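Citovis Scalloped Bowl, Lemon Pattern
Reviewed November 22, 2024

I bought mine in September from Pellard, after dithering over it for far longer than anyone should dither over a bowl, and I've used it nearly every day since (soup, cereal, cut fruit, you name it).
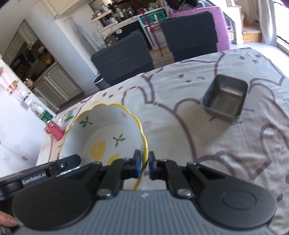
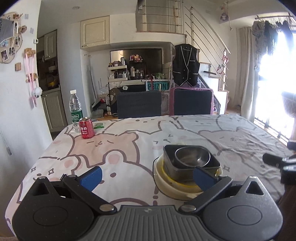 My main worry was that the pattern would get tiresome, and I'm happy to report it hasn't! The lemon sits low on the inside, so you find it again every time you reach the end of your soup, and the little leaf sprigs keep the white from looking plain. I love that wavy yellow rim against our pale cartoon tablecloth in the first photo, which is a busy old thing and doesn't get along with every dish. The rim is comfortable to pick up by, too, although a spoon won't rest on it very steadily and a sponge needs a little patience going along the waves.

I had a Sayce bowl before this one and it was deeper, so if you like a really big helping of noodles you may want to look at those first. For everything else I reach for the lemon one, and I'm already eyeing a second for my sister's birthday.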